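Records Storage and Office Furniture
Unit 4 handout: Low cabinets for binders

4.1 Scope

This unit covers the single-door low cabinet as a place to keep ring binders in current use. Tall cupboards, open shelving and lateral files are handled in Units 5 and 6. Bring the measuring sheet from Unit 3 to class, filled in for one cabinet in your own workplace.

4.2 Terms

Carcass: the fixed box of the cabinet, made up of top, sides, bottom and back.
Interior shelf: a horizontal panel inside the carcass. It may be fixed or set on pins.
Clear height: the vertical distance between one shelf surface and the underside of whatever is above it.
Clear depth: the distance from the inside of the back panel to the inside face of the closed door.
Swing area: the floor area the door passes over between closed and fully open.
Hinge side: the side of the carcass that carries the hinges. The other side is the free side.

4.3 Clear height and clear depth

A binder standing upright needs its own height plus enough room to tip it forward by the spine. For the exercises in this course, use 35 cm as the minimum clear height on any level that will hold upright binders. If one shelf divides the cabinet into two levels, check both. The shelf thickness is not part of either clear height. Students often lose marks here by halving the inside height of the carcass and stopping.

Clear depth for the exercises is 30 cm. Measure it at the hinge side as well as the middle, as the hinge body takes up space inside the carcass. A binder pushed tight against the hinge side may stop the door from closing even where the depth at the middle is ample.

The Pliviter and Engelbrecht sheets in the reading pack give outside dimensions only. The Zindside sheet gives both. Do not mix the two kinds of figure in one table.

4.4 Loading

Heavy binders go on the lower level. The interior shelf takes the ones that are pulled most often, provided the shelf is rated for them. A shelf on pins should be checked for rocking before anything is placed on it.

A part-filled level needs a bookend or a divider. Binders without side support lean, and a leaning binder puts its load on one corner of the cover. Over time the rings go out of line and the sheets tear at the holes. If no bookend is available, lay the binder flat with the spine toward the door.

Do not stack flat binders more than three high.

4.5 Labels

The label goes on the spine, near the top, at the same height on every binder in a series. It carries three lines: series code, subject, and year. Use one color of binder per series where stock allows. Color is an aid to finding the right shelf and does not replace the label.

In the Rerano case (reading pack, item 9), the office had 19 binders in one color across two cabinets, and the labels had been written by different people in different formats. Read the case with this section in mind. Exercise 2 is based on it.

4.6 Door and swing area

The door of a low cabinet is usually opened by a person standing over it, reaching down. The free side should therefore face the side people approach from, and the swing area should be kept clear of bags, cables and packing material. On carpet, check the gap under the door along the full swing. A door that clears the floor when closed may drag when open if the floor is uneven.

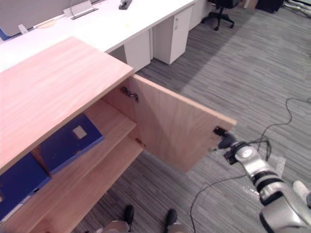 Hinges are to be checked once a year, or sooner if the door drops. Signs of a dropped door are an uneven gap along the top edge, rubbing at the bottom of the free side, and a door that will not stay shut. Tighten the fixing screws on the carcass first, then those on the door, and only after that use the adjusting screws. Turn each adjusting screw a half turn at a time, closing the door between turns.

4.7 Exercises

1. Draw the cabinet you measured in Unit 3 in plan, with the door closed and with the door fully open. Mark the swing area, the hinge side and the free side.
2. Write a label format for the Rerano binders. Show it filled in for two binders of the same series.
3. A cabinet has an inside height that allows 35 cm on the lower level and 30 cm above the shelf. State which level meets the requirement in 4.3 and how the other level could be used.

Hand in exercises 1 and 3 on paper. Exercise 2 will be discussed in class and need not be handed in.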